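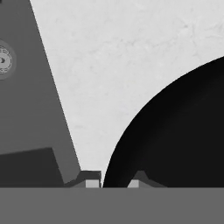
4. Trying a second gripper in the sim

Do section 3 first. If the arm doesn't load, stop, go back.

You need: Halon controller build 8 or later, the kitchen scene, both gripper files (Vimby and Bragança). Hand camera switched on in both. Same arm for both, otherwise the numbers mean nothing.

1. Open the kitchen scene. Wait for it to finish loading, the blinds take ages.

2. Load the Vimby file. Check the fingers open and close on the slider before anything else.

3. Set the control rate to 1000. Camera stays at its default.

4. Open the hand view and the room view side by side. Both should update. If one freezes, restart the viewer, not the whole sim.

NOTE: hand view is grey only in this build. Don't go hunting for a colour setting, there isn't one yet.
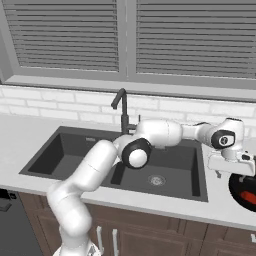
5. Start position. Send the arm to "ready" and let it settle before you log anything. Joint readouts should stop changing in the last digit. Gripper ends up over the right-hand part of the worktop with the round black pan just below it, red object in the pan. If yours is parked over the sink you've loaded the old pose file, swap it and resend.

6. Run the reach test, 300 tries. Leave the window alone while it goes.

7. Save the log with the gripper name in it. Please. We've had two files both called test_final.

8. Unload Vimby, load Bragança, repeat from step 2. Don't change the pose file in between.

CAUTION: Never swap grippers with the controller live. The arm jumps and the log carries on recieving rubbish. Pause first, then swap, then resume.

CAUTION: Finger limits are not the same on the two files. Reset them after every swap or the second run is no good.

Comparing

Use the compare tab. Look at missed grasps first, then time per try. Anything over 99 in the slip column is a logging fault, delete that row and rerun it.

NOTE: tip offset for Bragança was wrong in the August file. Use the one on the Markstead share.

Stuck on limits or offsets, ask Manju Kashyap. Send the log as well, not just teh screenshot.

Section 5 covers changing the arm.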